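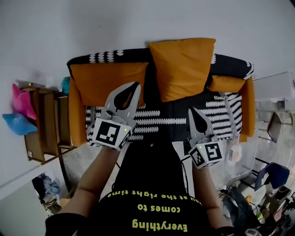

Resetting a small sofa: cushions, cover, seat

Quick one today. Three cushions, a backrest cover, a patterned seat throw. Takes me 7 minutes, 11 if the cover has slid down the back again.

What you need
Lint roller or a dry rubber glove
Spray bottle, plain water
An old tea towel
That's it

1. Everything off
Cushions on a chair or a clean bit of floor. Give each one a couple of hard slaps outside if you have an outside. Then pull the seat cover off completely. Don't just tug at it, the crumbs are all in the back corner.

2. Crumbs
Hand vac if you've got one. I use the glove: drag it toward you in short strokes and the fluff rolls up. Black fabric shows everything, so go over it twice. Armrests too, people forget the inside edge.

3. Backrest cover
Start from the top. Line up the printed row with the top edge first, then smooth down, then tuck. If you tuck first the pattern ends up crooked and you'll be looking at it all week. Ours is a black one with little white teardrops along the top, so there's no hiding a wonky line.

4. Seat cover
Lay it loose. Find the middle, push the back edge down into the gap with the side of your hand, then work out to the arms. Zigzags and waves are forgiving, stripes are not. Light mist of water on creases, press with the tea towel, leave it 20 minutes before anyone sits.

5. Cushions
Order matters more than you'd think.
Tall one first, upright, center of the backrest.
Big one next, on the left, let it lean foward a bit.
Small one last, tucked in at the right end.
All one color is fine. Mustard on black and white does plenty by itself, and I've stopped buying extra patterned ones. The Stasier inserts I got in June went flat, the Laizer ones are holding up ok so far. Buy the insert one size bigger than the case.

If the cover keeps slipping
Foam tube down the gap behind the seat. Pipe insulation works, cut it 60 cm and stuff it in over the fabric. Irard sells proper tuck grips but it's the same thing in a packet.

Washing
Covers cold, inside out, no dryer. Mustard cases on their own the first time becuase the dye can run onto the white.

Next up: the shelf next to the sofa, and what to do with the stuff that lands on top of it.

Posted Jan 16, 2023 in Drunden Home Notes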